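Hinley Country Talk Set: Iceland
Order code 2788
Publisher: Chaudhary
Text and slides: Grigore Chiriac

A speaker's set for public talks on the political system of Iceland, from the founding of the republic in 1944 to the present. It is written for a presenter with general knowledge of politics and an adult audience with none of Iceland.

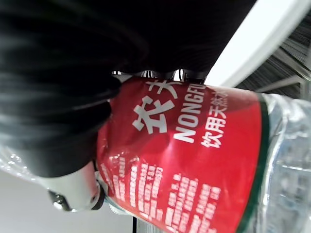
The set is supplied as a printed script with matching slides. There are 113 slides, numbered to the script margin. Part one covers the Althing, the voting system and the formation of coalition governments. Part two covers the office of president: direct election, the four-year term, and the power to refer a bill to a national vote. Each part can be given alone.

Place names are spelt with Icelandic letters throughout. A pronunciation sheet is bound in at the back of the script.

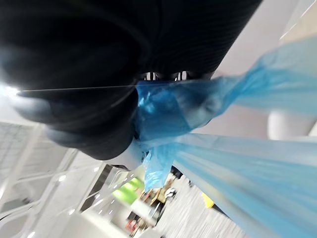 Blue plastic bag at the gripper, close view

Specification
Script: A4, wire bound, single-sided
Slides: PDF and Illura format, widescreen
Running time: roughly 2 hours for both parts, excluding questions
Language: English
Handout: one sheet, may be copied for attendees
Licence: one organisation, unlimited talks, no broadcast
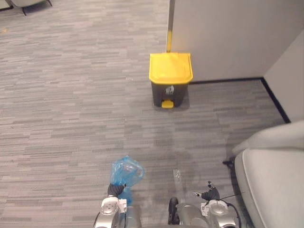
Slides in Illura format keep the speaker notes on a second screen. The PDF does not carry notes, and presenters using it should work from the printed script. The Iton remote advances both formats and is sold separately.

The election tables were last revised on 21 Jul 2026. Buyers of the previous edition can download the revised slides with their original order number; the printed script is not exchanged.

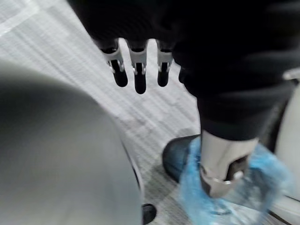
Can the slides be edited?
Text and tables can be changed in the Illura version. Maps are fixed in both versions, and the source credits must stay in place.

Related: Country Talk Set: Finland, due in September.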